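Forsberg repair mornings to carry on through winter

The clothes repair mornings at Forsberg community hall will carry on until the spring after the parish council agreed to cover the hire of the main room.

The sessions began in June as a short trial, with money for four dates only. They were moved from the side room to the main room after the second one, when the queue for the sewing machines went out into the corridor. Under the new arrangement the council will pay £2,762 towards hire, heating and a stock of thread, zips and patches.

Hajar Kamel, who runs the mornings, said most people bring in everyday things that have one small fault.

"It's school jumpers, work trousers, tea towels, the lining of a coat," she said. "Somebody has put it in a bag by the door meaning to take it to the tip, and then it stays there for a year. We'd like them to bring the bag here."

Doors open at 10 in the morning and the last item is taken in at noon. Visitors are asked to stay with their mending where they can and to have a go at it themselves, with one of the menders sitting alongside. Anyone who can't stay may leave a piece with a name and telephone number pinned to it, although these are done last.
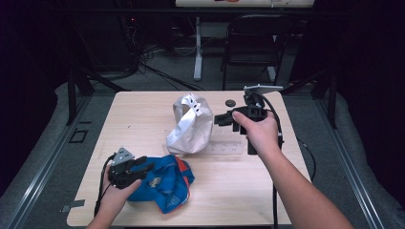
A weigh-in kept by the group put the total mended over the trial at 1,461 items, including a large batch of curtains from the old Brader guest house. Socks were counted as pairs. Rozália Kollár, who kept the book, said zips were the commonest job by a long way, followed by hems and worn elbows.

The council's decision was not unanimous. Pirmin Kaufmann told the meeting he supported the mornings but was worried about the cost of heating the main room, which has a high ceiling and single glazing on the street side. He asked for the bill to be looked at again in the new year, and this was agreed.

Tarek Kabbaj, whose dry cleaning shop is across the road from the hall, said he had been asked several times whether the sessions took work away from him. He said they had not.

"I don't do darning and I never have," he said. "People come over afterwards to get the coat cleaned."

Some changes will be made for the winter. Leather and shoes will no longer be taken, as the needles kept breaking, and there will be a limit of two items per visitor until everyone waiting has been seen. Duvets are too big for the tables and should be left at home. All clothes need to be washed before they are brought in - a rule that was on the first poster but was missed off the later ones.

The group is also looking for a second overlocker in working order, and for plain cotton sheets that can be cut up for patches. Buttons are not needed at present.

Doaa Fawzy will run a separate beginners' hour on hand sewing straight after each session, starting with hems. Places are free but have to be booked at the hall office, which is open on weekday mornings. The hall car park will be closed for resurfacing during the first session, and drivers are asked to use the one behind the library.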